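Duván Chambi brings new comedy hour "Soft Furniture" to Hostamo

The comedian Duván Chambi will start a tour of 24 dates with his second solo show, "Soft Furniture", in October. The first night is at the Hostamo, where he also recorded his debut hour. The doors open at 7 pm.

In the new show Chambi speaks about moving back to his mother's apartment at the age of 45, and about a long argument with his brother over a bicycle. The hour was directed by Chunhua Cui and has music by Ronaldo Honorato, who plays live on stage in the bigger venues.

"My first show was very loud, and I was proud of that," says Chambi. "This time I wanted to talk more quietly and still have people laugh. For me it was harder to write."
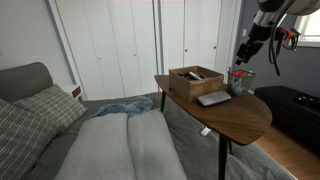
A bed with cushions and a leaf-shaped side table.

The show was tried out in 11 small rooms during the spring and was made shorter after each one. A story about a dentist was removed completely – Chambi says it may return in another show.

Support on all dates comes from Muchen Cui, winner of the Prirkness new act prize. She will perform for 20 minutes before the break.

The tour is produced by Denus. "Duván's last tour sold 3,722 tickets, and many of these people wrote to us to ask when he would be back," says Aiguo Xiao, head of live comedy at Denus. "We are very happy to give them an answer."

Tickets are on sale now at the Hostamo box office and at all other venues on the tour. The show is suitable for ages 16 and over.

Press tickets and interviews: please contact the Denus press office.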